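Notes from the Foster Desk

Dear members and friends,

Many of you wrote to me after the last newsletter and asked what happens between the day a dog comes into foster care and the day it goes to its new home. I started as foster coordinator for the Gullton region only last year, and I had the same questions myself. So I asked Delwyn Gilchrist, who did this work before me, to sit with me and go through her old notebooks. What follows comes mostly from her experience, and a little from my own mistakes.

The first days

When a dog arrives in your house, please do very little with it. This is the advice which new foster families find the most difficult to follow. Everybody wants to show the dog the garden, the neighbors, the children of the neighbors and the nice trail by the river. But the dog has just lost everything it knew. For the first two days we ask you to keep to the house and the yard, with short walks on the leash only for toilet purposes. No visitors, no bath and no dog park.

It is normal if the dog does not eat on the first evening. Offer the food, wait fifteen minutes, take it away and try again in the morning. If the dog still has not eaten by the second evening, or if it does not drink, please call me. Do not wait for my weekly call to you.

Please write something every day in the foster notebook, even if it is only one line. "Slept well, afraid of the vacuum cleaner" is a very good entry. When I must later describe the dog to a family, such small lines help me more than a long letter written at the end, when much is already forgotten.

If you have your own dog

Let the two dogs meet outside, on neutral ground, and walk in the same direction with some distance between them. Then go into the house together, with your own dog second. Pick up all toys, bones and food bowls before you open the door. Feed the dogs in separate rooms during the whole foster period, also when they seem to be good friends. Delwyn has in her notebook a story of two dogs who shared a sofa for three weeks and then had a serious fight over one piece of cheese.

When you leave the house, separate them with a closed door or a crate. A baby gate is not enough for a large dog. I had one foster, Alemar, who went over my gate on his first morning as if it was not there, and then he waited for me politely in the kitchen.

Money questions

The club pays for the veterinary examination, the vaccinations, the microchip, and spaying or neutering where it is needed. You do not pay and ask for it back – the clinic sends the bill directly to us. Food is normally the gift of the foster family, but if this is a difficulty, tell me and we will send it. It is not a shame to ask.

For any treatment that is not on the standard list, the rule is as follows. Up to 200 dollars I can say yes on the telephone. From 200 to 400 dollars I need the agreement of our medical contact, Nataša Nikolovski, who usually answers on the same day. Above 400 dollars the board must decide. In a real emergency forget this rule, go to the nearest clinic, and call me from the waiting room.

Please do not start any medicine or supplement by yourself, also not the natural ones. We had last spring a dog with a stomach problem, and it took us a long time to learn that it was getting a joint powder which somebody had recommended on the internet.
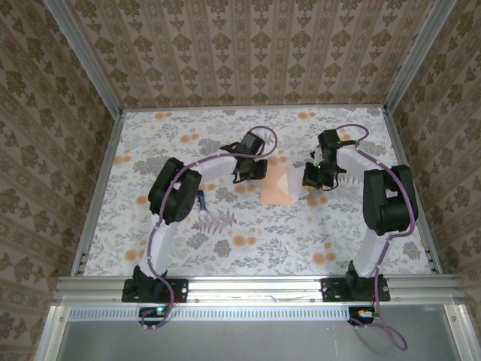

Choosing the new home

Some foster families think that they have nothing to say in this, and other families think that they decide alone. The truth is in the middle. I read the applications, I call the veterinarian of the applicant, and somebody from the club visits the home. After this I normally send you 2 applications, sometimes more, and ask for your opinion. You know if the dog pulls like a tractor or if it is nervous near men with hats. I know only what is on the paper.

If you feel that a family is not right, tell me the reason as concretely as you can. "I did not like them" is hard to use. "They want a dog who can stay alone for ten hours, and this dog begins to cry after three" is easy to use, and I will always take it seriously.

The meeting happens best at your home, where the dog is relaxed. All persons who live in the new household should be present, and their dog also, if they have one. Nobody should take the dog home on the day of the first meeting. Let everyone sleep one night. I know that it can mean a second long drive for the family, but a family who is willing to drive two times is usually a good sign.

May the foster family adopt?

Yes. It happens often and we are happy when it happens. You must fill in the same application as everybody else, and you must tell me before I have introduced the dog to another family. When a family has already met the dog and was told yes, we keep our word to them. I had to say this once to Blagoje Kovačević, who is a patient man and a very good foster home, and it was not a pleasant telephone call for either of us. He has since adopted a different foster, an old female by the name of Coneo, and from what he writes to me she has taken over the Kovačević household completely.

After the dog leaves

It is allowed to cry. I cried with my first one in the parking lot of a gas station, where we had agreed to meet halfway, and the new family was very kind about it.

Send with the dog its blanket, not washed, and enough of its food for 5 days, together with a copy of the notebook. Please keep the original and mail it to me. The new family decides how much contact they want with you. Most of them send photos, but some do not, and we ask you not to write to them first. I call every adopter after one week and again after one month, and I will pass the news to you.

Take a pause before the next dog if you need it. You will not be removed from the list. Just tell me "not now" and I will ask again when you are ready.

What we need at the moment

We are looking for foster homes without other dogs, and for homes where someone is present during most of the day. We also need drivers who can take a dog for one part of a longer trip. Yupin Pongsiri organizes the transports and will explain to you how the parts are planned and how we pay for the gas. If you only want to try, she can give you a short one.

An evening for new foster families is planned in April. Delwyn has promised to come and bring the notebooks. The place is still not fixed, so please look in the next newsletter.

With my best greetings to you and your dogs,

Borislav Kelmendi
Foster Coordinator, Gullton region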